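3.2 Run chases and the middle overs

The second part of the study looks at how club sides pace a chase in 50-over cricket. Scorebooks from the Irkbridge league were copied by hand and checked against the umpires' match cards. Matches shortened by rain were left out, as were matches in which the side batting second was all out before the first drinks break.

Figure 2. Blue-and-white bowl on a tabletop, two views.
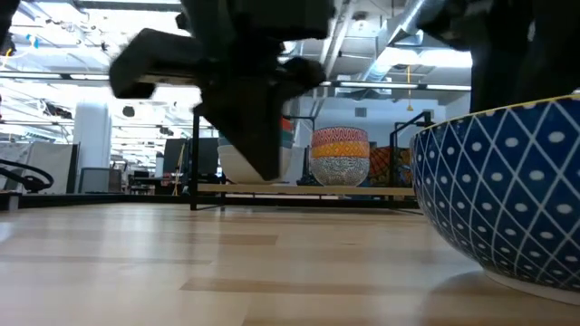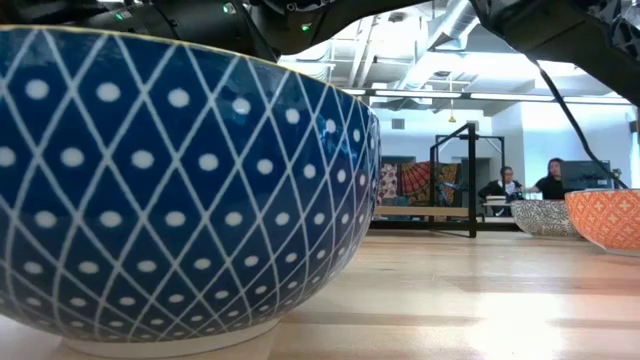
According to one reply to our June questionnaire, from a player at Balis, the required rate is hardly mentioned in the dressing room until a wicket falls, and by then the new batter has to be told it on the way out. Other replies from the same club were close to this. At Jimuvum the rate was written on a board by the boundary at the end of each over, and the players there said they looked at it often.

We split each chase into three phases: the opening overs, the middle overs and the last overs. A chase was marked as "stalled" if the batting side went 8 overs or longer in the middle phase without a boundary. Singles and byes were not counted toward ending a stall. This is a stricter rule than the one used by Zacharopoulos, where any over worth 7 runs ended the stall, and the two sets of results should be compared with care.

Stalled chases were lost more often than the others. The effect was strongest when the side had lost no more than 2 wickets at the start of the stall, that is, when it still had batting to come. Captains tended to explain these defeats by the loss of wickets near the end. The scorebooks suggest that the trouble began earlier – the late wickets mostly fell to attacking shots, played when the required rate had already climbed.

Pitch and outfield were not recorded in the scorebooks, so we could not adjust for slow grounds. The Irkbridge main ground has a long boundary on the pavilion side, and some stalls there may come from that alone. Bowling changes are treated in Section 3.3.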